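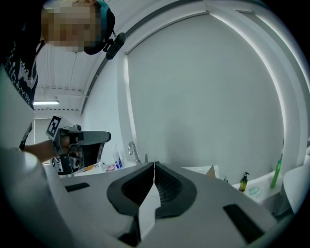 At the counter by the sink, headset on and gripper in hand.

Home Tech > Robots & Chores

Can a machine clean up around the sink yet? Kakon says it's getting there

10/15/20

Print this story | E-mail this story

I hate wiping down the bathroom counter. I hate it more than vacuuming, more than the litter box, more than taking the trash out in sleet, so when Kakon invited me over to its practice rooms in Loltden to see how close a machine is to doing the job for me, I was in the car pretty fast.

The short version is that I'm still buying my own sponges. But I had a great morning!

Kakon is a small outfit that wants to put a two-armed robot into homes and the back rooms of stores. The arms exist, and I got to see them. Most of the work going on when I visited was being done by people, though. They stand at a regular counter with a regular faucet, wear a headset, and do everything with hand-held grippers — two stubby fingers with textured pads where your own fingers would normally be. Everything they do gets recorded, and the robot is supposed to learn the chore from that.

Elba Villalba runs the chore program, and she was nice enough to let me try a pair. Go ahead, she told me, put the cap back on the hand lotion. Reader, I could not put the cap back on the hand lotion. I chased it along the counter and into the sink, and then I chased it around the sink. (A guy at the next station got his on first try and was very polite about it.)

"People come in thinking the heavy stuff is hard," Villalba told me. "Heavy is fine. Give me a heavy box all day. A wet bar of soap is what ruins my week."

The goal right now is a list of 51 chores, everything from hanging up a hand towel to pulling old stock off a store shelf. Each one needs at least 200 clean runs by a person before the team lets the arms have a go. So far 14 of the 51 have made it that far, and Villalba says the arms do six of those well enough that she'd let them try it at her mother's house. I asked which six. Standing bottles up in a row was one, and so was folding a washcloth in half, plus dropping trash in a bin and a few more along those lines. Nothing on the list involved scrubbing, I'm sorry to say.

Then there's the speed. I watched the arms clear a counter that I could have cleared in the time it takes to hum a commercial, and it took them 40 minutes with two stops. One stop was for a tube of toothpaste that was lying label side down. The other was for a sheet of paper stuck flat to the surface, and I have to admit I felt for the thing, since I can't pick those up either unless I've let my nails grow. Villalba slid a fingernail under it, handed it over, and off the arms went again.

The shop-floor side looks a little better to me. Kaditz, the drugstore chain, has been trying the arms after closing time at one store, where they face up the shampoo aisle so all the labels point out. I called the store and the night manager said they do a neat job as long as somebody has already unpacked the cartons and the bottles are the kind with flat sides. Round ones roll. Pump tops catch on each other. She still sends a person down the aisle before opening, and she doesn't see that changing this winter.

Not everybody is going at it the same way. Uysal, which makes a floor-cleaning machine for offices, dropped its own arm project last year and went back to floors. A spokesman there told me a floor is flat and it stays where you left it, and they'd like to keep selling things that work. I can't argue with that. My own floor vacuum is the only machine in the house I'd call helpful, and it ate a sock last week.

So when do I get one? Villalba wouldn't give me a year, and I did ask three different ways. What she would say is that Kakon plans to set up the arms in a few borrowed apartments in December, with a staff member in the room the whole time and a big red stop button on the wall. She's adding faucets to the list too — turning them on, turning them off, wiping off the spots. I told her to call me when they get to the spots.

I went home and did the counter myself. I used my fingers, and the lotion cap went on just fine.

Print | E-mail | Back to Home Tech

More in Home Tech
Robot vacuums and pet hair: our readers write back
Kaditz to keep late hours at more stores
Which dishwasher racks fit tall glasses?
Uysal shows quieter floor machine for offices
Loltden repair night fills up early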